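Veltholm sets out terms for sale of its Durnholm gas unit

Zofia Wysocka has run corporate development at Veltholm for two years. Her main task this June is the separation of Durnholm, the group's gas storage business, ahead of its sale to Śliwiński. She spoke on 7th June about price, debt and the pension liabilities. 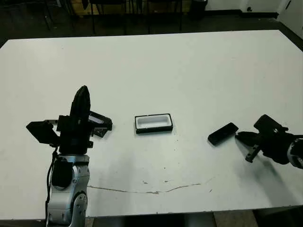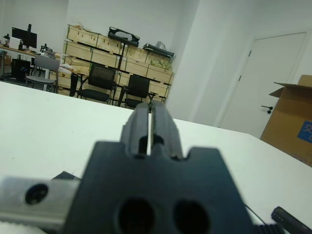
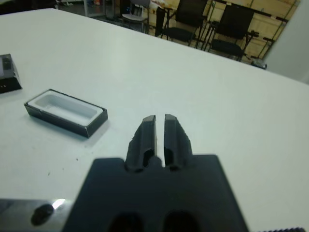
The sale covers 100 percent of Durnholm's shares, with 33 percent of the price paid in Śliwiński stock and the balance in cash at closing. Wysocka said the split was settled late, after the buyer's lenders lowered the amount they would fund. "The stock portion carries a 17-month lockup," she said. "We modeled it at a discount and the board accepted the discount." Talks on the asset list took longer. Everything at the sites had to be assigned to one side or the other, down to a white table with a thin crack or scratch running along its top, and the schedule records such items at book value. "Furniture is immaterial to the price, but the auditors want each line closed," she said.

Cushion gas, the volume that stays underground to hold pressure, was the larger accounting question. Veltholm carries it as a fixed asset. Śliwiński treats part of it as inventory. "We left our treatment in place up to closing and wrote an adjustment clause for the day after," Wysocka said.

Edmund Michalski, who leads the tax work, said the pension deficit would move with the employees. "The buyer takes the plan as it stands. There is a cap on what can come back to us, and it expires."

Two permits are still outstanding, both for the Vondumstead caverns. Wysocka would not give a closing date. "The regulator has the file and has asked for one more set of pressure data," she said. "That goes in this month."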